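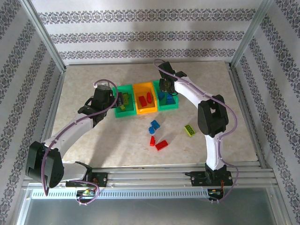
Three small bins in a row, with a green one on the left.

Who Runs a Company?

By Naima Shawky
December 2, 2023
27 shares | 19 comments

A big company needs people to make decisions. A group called the board does part of that job. Its members meet several times a year. They look at how much money came in, how much went out and what the company plans to do next.

The board also picks the chief executive, or CEO. The CEO runs the company day to day. If the CEO does a poor job, the board can choose someone new.

Take Bindeo, a company that makes school bags. It has 200 workers and a board of seven. Frida Snorradóttir is the CEO. In November she wanted to open a second factory. She showed the board her plan, and the members asked what it would cost. Then they voted, and five said yes.
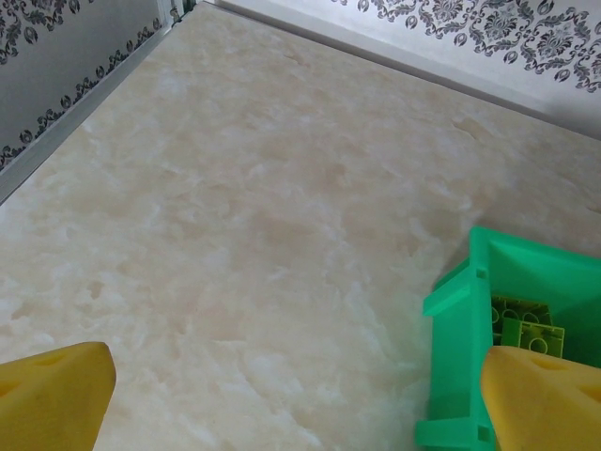

Who chooses the board?
The owners do. People who own shares in a company are called shareholders, and they vote for board members at a yearly meeting. Bindeo has 358 shareholders. Most get one vote for each share they own.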